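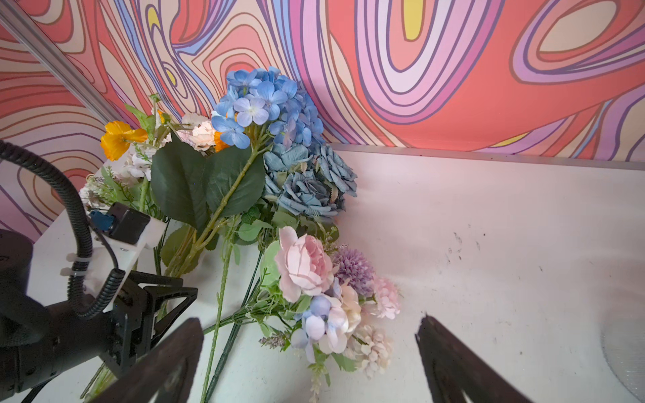
Will a readiness planner get my 24-year-old to move out?
Probably not by itself. The Drostden Independence Planner is a paper workbook with a parent's guide, and it gives a household something to argue over other than the dishes. Whether anyone leaves home at the end depends far more on rent, wages and temperament.

Drostden Independence Planner, second edition
Spiral bound, 185 pages, with a 3-part parent's guide
Stock code 1148
Printed by Prokano. Stocked by Notum Family Resources.

We carry plenty of material on young adults and the transition out of the family home, and a fair amount of it is padding. We took this one on after Gizella Szűcs, our buyer, sent back the first edition with a page of complaints. Most were dealt with. A couple weren't, and they're listed further down.

What it covers
The workbook runs over 18 weeks. The early weeks are money: bank fees, a tax return, what a bond is and how you lose it, reading a payslip, superannuation. After that come cooking and shopping, booking your own medical appointments, dealing with a real estate agent, and sharing a house with people who don't share your standards. The last stretch is about work and study plans, and it's the weakest section by a fair margin.

Each week has a reading of two or three pages, a task and a blank page for notes. The tasks are small. One asks the reader to ring a utility company and find out what it would cost to connect power at a new address. Our testers hated that one more than any other, and a surprising number had never rung a business before.

The parent's guide
Written by Győző Balogh, a family counsellor, and easily the best part of the package. It's short and fairly blunt about parents who say they want an independent child and then do the washing. The Balogh checklist at the back asks parents to mark which jobs they'd be willing to stop doing by the end of the month. Fill it in before you hand over the workbook. If you can't tick anything, save your money.

What we'd question
The cover says the program "builds adult identity". We asked Drostden what that rested on and got a reading list about the theory of emerging adulthood, with nothing in it that tested this planner. Reasonable background, but no evidence for the product. Treat the claim as cover copy.

The self-rating quiz in week one is repeated at the end, and the second score is nearly always higher. People tend to mark themselves up after finishing a course of anything, so we wouldn't read much into it.

It also assumes that staying home is a problem to be fixed. For plenty of families it's a sensible arrangement, or the usual one, and the guide gives that a single paragraph.

Not suited to
Anyone under 17. Anyone dealing with serious depression or anxiety, who should be talking to a GP first. Anyone who's been handed it as a birthday present.

Ordering and returns
Sold as a set. Extra workbooks can be ordered separately for siblings, but the guide can't. Unmarked copies can be returned for a refund, less postage. Schools and youth services can ask for an inspection copy. The next print run is due in July, and the rental chapter is meant to be revised for it.

Page last checked 4 November 2018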